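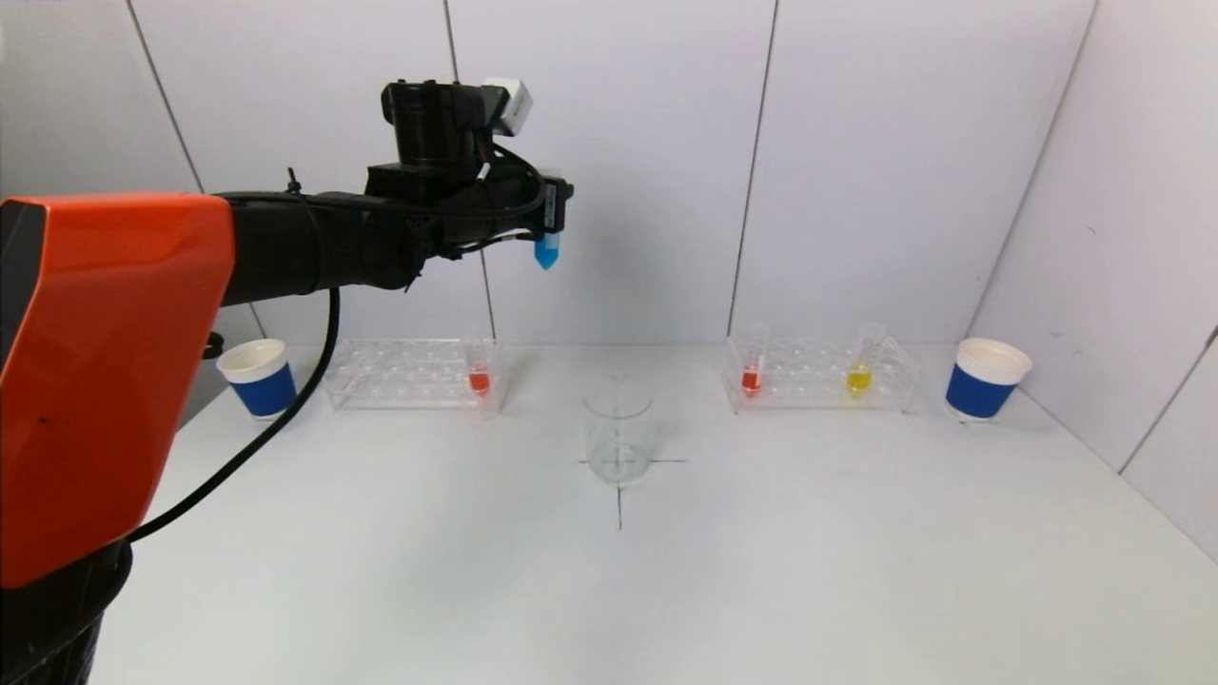

Lidevis wrote in to say that a demo like this proves nothing, that any policy looks smart when the beaker sits in the same spot every time, and could we please stop posting success rates without the misses. Fair enough. I have the same complaint about most of what I read, including the first version of this page. So this is the rewrite: how to test a pouring policy on a tube-and-beaker setup so that the number you get at the end means something.

You'll need a trained policy, a table, two racks, some colored liquid and more patience than you think. I'm using the Fesitz policy, trained on 344 demonstrations. The write-up that came with it makes big claims about "generalization." Set those aside for now.

Step 1. Mark the table.
Draw a cross where the beaker goes. Put the beaker back on it after every trial, by hand, and look straight down when you do it. I was lazy with this at first and threw out a whole afternoon of runs.

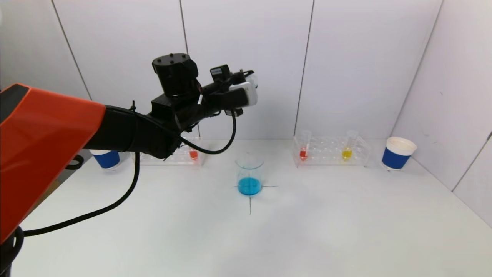
Beaker on the cross, with blue liquid in it.

Step 2. Write down what counts as a success before you run anything.
Mine reads: the named tube is picked, its liquid ends up in the beaker, no drops on the table, no rack moved. If you decide afterward, you will be generous. I've watched myself do it. A pour that leaves a drop on the table is a failure, even if it was a pretty pour.

Step 3. Fix the color order, then break it.
Run the first block with the tubes in the slots used in training. Then swap the colors and run it again with the same instructions. If the arm still goes to the old slot, your policy has learned a position and doesn't care about the color word. Alemneh, the older policy I tested, did exactly this, and its published score had never hinted at it.

Step 4. Test each arm by itself.
A combined score hides a weak side. Run left-only tasks and right-only tasks as separate blocks and keep the logs apart.
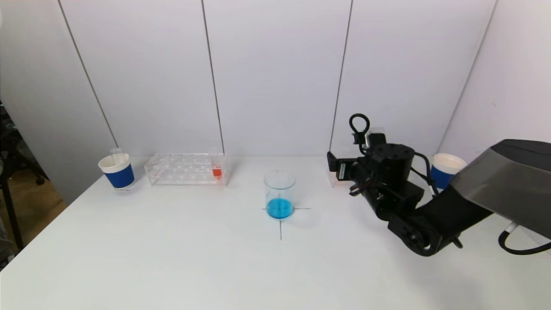 The setup with the arm on the right, near the back of the table.

Step 5. Move the beaker off the cross.
Do this last. Shift it 40 millimeters in each of 4 directions and repeat the block. Mark the new spots lightly in pencil so you can find them again. Expect the score to drop. If it doesn't drop at all, check that you loaded the right checkpoint before you celebrate.

Step 6. Report everything.
I ran 464 trials in all, and the misses go in the same table as the hits. Stopped runs count as misses too. Clondico's evaluation script drops any run that was stopped early, and you have to turn that off in the settings file. The option is called skip_aborted and it's on by default, for reasons I can't guess at.

What I can say so far is that Fesitz follows the color word better than Alemneh does after a swap. I would not say it "understands" the task. Two racks on one white table is a narrow test, and I haven't changed the lighting or the glassware yet. The beaker size is next on my list, probably in October.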